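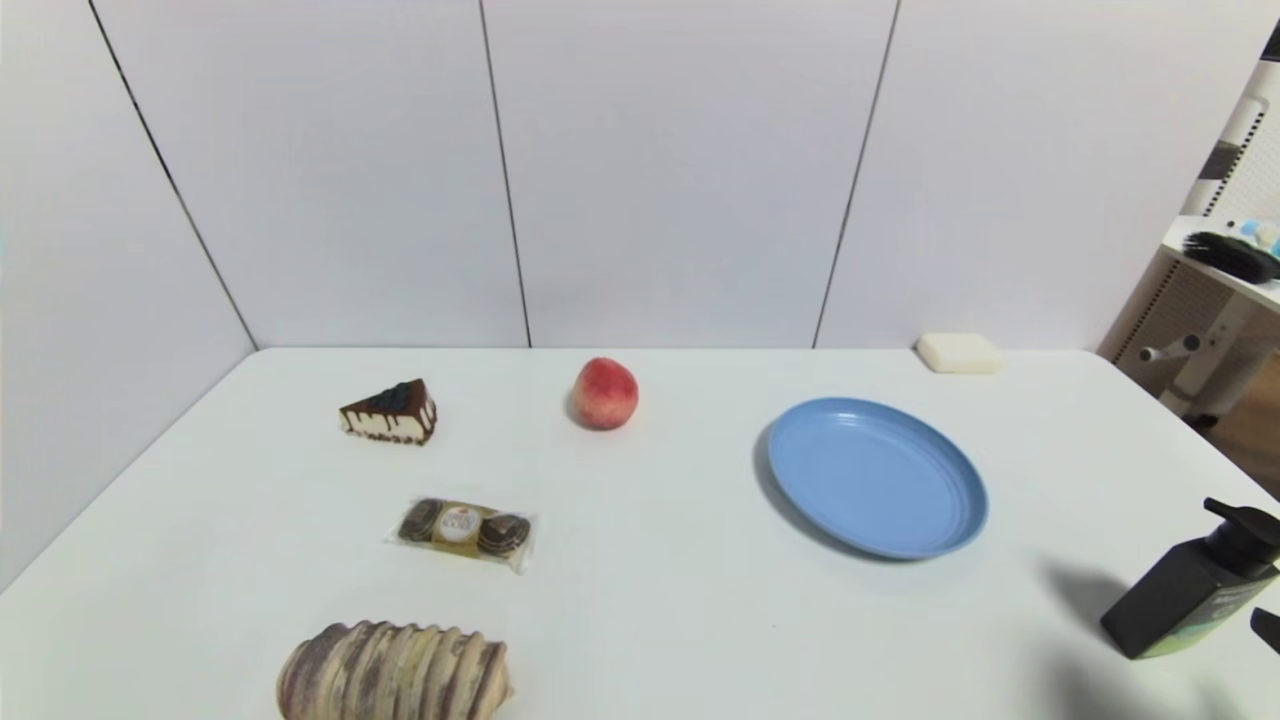 *Figure 2.1. A slice of cheesecake and a peach.*

# Chapter 2: Saving the Game

Players will forgive a lot. They will forgive a horse that walks up a cliff sideways, and a shopkeeper who says the same thing about the weather for the whole of a long winter. Lose an evening of their progress, though, and they will write to you, at length, with your home town in the subject line.

This chapter is about save systems: when a game records its state, what it records, and who gets to decide. The code that writes the file comes later, in the lab section. First we want to look at the design, which is where most of the trouble starts.

## The lighthouse problem

In the first release of *Drusthorpe*, a smuggling game set along a miserable stretch of coast, the player could save only at lighthouses. The designers liked this very much. It gave the map a rhythm, it made night sailing tense, and it looked good in the trailer. Then people with children bought the game.

Olumide Wike, who led the design, kept a log during testing, and it makes instructive reading. One entry, dated 3/18/22, says in full: "Tester reached the Fisham light with full cargo. Doorbell rang. Came back, console had gone to sleep, cargo gone. Tester has gone too." The gap between lighthouses on that part of the coast was 34 minutes of play. It had been measured, of course, by a member of the team who knew every sandbar and never stopped to look at anything.

The fix was small. The game now writes a temporary save whenever the player quits, and deletes it when they come back. Lighthouses still matter, because drowning still sends you back to one. The tension survived. So did some marriages, presumably.

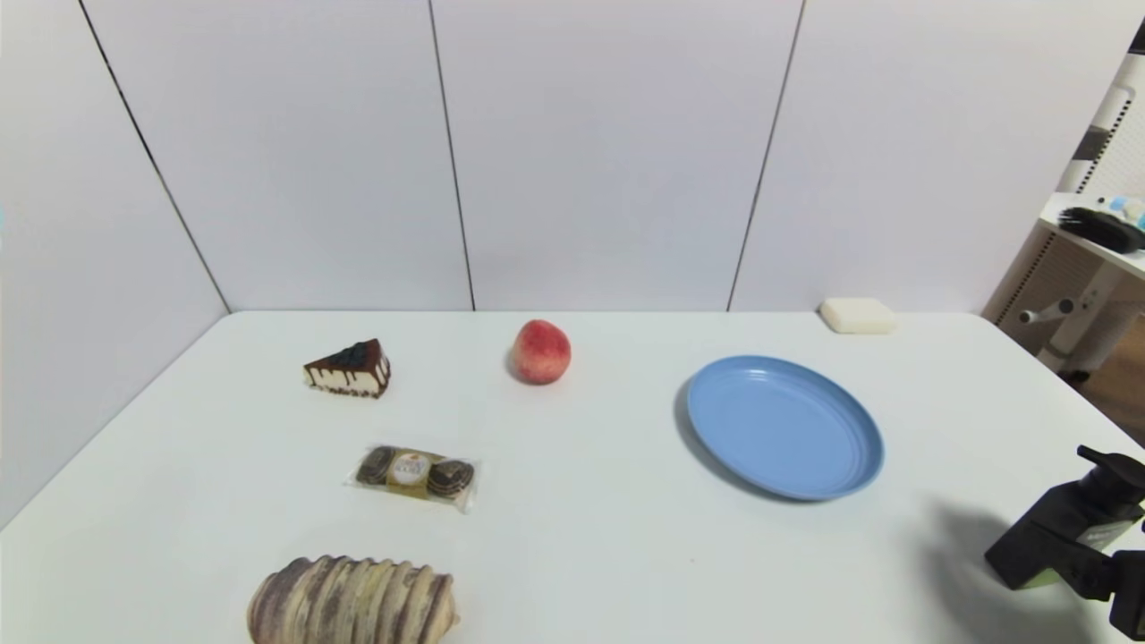
Notice what the team had mixed up. A save point was doing two jobs at once: it set the price of failure, and it let the player go and eat dinner. These are separate jobs. A strict game can charge whatever it likes for drowning and still let people leave the room.

## Words we will need

**Checkpoint.** A place or moment the game returns you to after failure. The game picks it.

**Manual save.** A record the player makes on purpose, usually just before doing something awful to a villager.

**Suspend save.** A record that exists only so the player can stop. It is used up on loading.

**Save scumming.** Reloading until the dice behave. Designers tend to talk about this as a moral failing, right up until they play somebody else's game.

That last term needs some care. In *Okoro*, a trading game with 31 ports and a very rude parrot, almost every player who finished the story had reloaded before the final auction. The studio's first idea was to block this. Its second was to ask why the auction was settled by a single hidden roll – and that question led to a much better auction.

## Before you read on

Pick a game you know well and play it until you want to stop. Write down how long it takes before you can, and what you would lose by switching off right then. Keep the notes. We will use them in the next section, where we take apart the autosave in *Liler* and find out why it so enjoys running while the player is falling off a roof.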